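Open Day at the Wosska Robot Lab

Posted by Carleen Bolger
Sep 27, 2024

Wosska opened its robot lab to visitors this month, and our club had seats on the second tour. The building used to belong to Cartwright, a furniture wholesaler, and the main hall still has the high ceiling and the gray concrete floor. We were let in through the side entrance in groups of 30 and could walk as far as the work tables, provided we left bags at the desk.

Laundry was the theme of the day. The lab has a contract with Jomum, which runs dormitory laundries, and most of the talk was about how hard cloth is for a machine. A box keeps its shape when you pick it up. A shirt has a different shape every time. 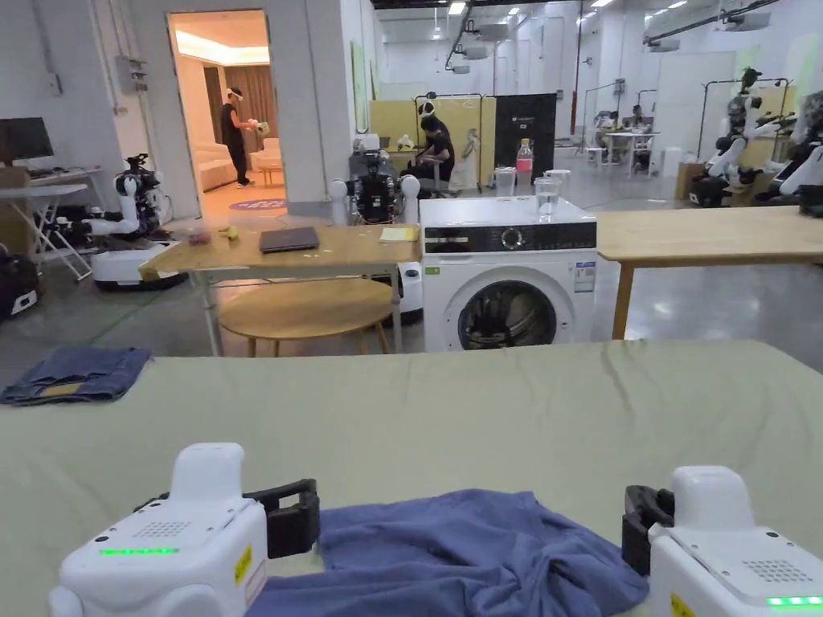 The hand-held grippers are how the lab records a task before any robot tries it. A person does the job with a gripper in each hand, again and again, and the recordings are used for training later. Our guide gave the total for one folding task as 669 recordings, with a target of 1,000 by the end of October. The two jaws can only pinch, so people have to give up most of what they normally do with their fingers. Smoothing a sleeve flat is slow work that way.

After the talk we had time to look around the hall. Several of the humanoid robots are on wheels — the lab's view is that legs add cost and trouble on a flat floor.
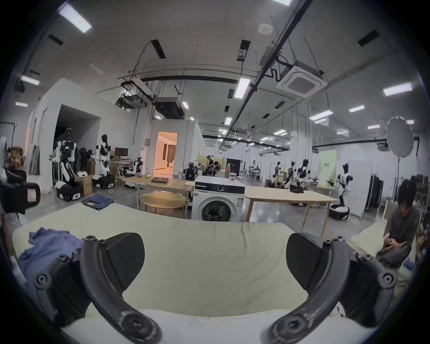
Brastus wrote to me after the tour that he would have liked to hear more about mistakes, and asked whether a recording where the cloth slips gets thrown out or kept. I passed that on. The answer was that they keep them, in a separate set, and that people disagree about how useful they are.

We also asked about the room with the curtains at the side of the hall. It is set up as a living room so that tasks can be tried in something closer to a home.
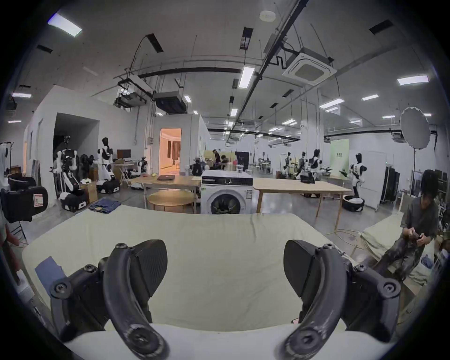
The tour ended with questions at the front desk, and a sign-up sheet for anyone who wants to come back and try the grippers. The next open day is in October. Places are free, but you need to book 7 days ahead, and children have to come with an adult. Parking is behind the building. Use the second gate, as the first one is for deliveries.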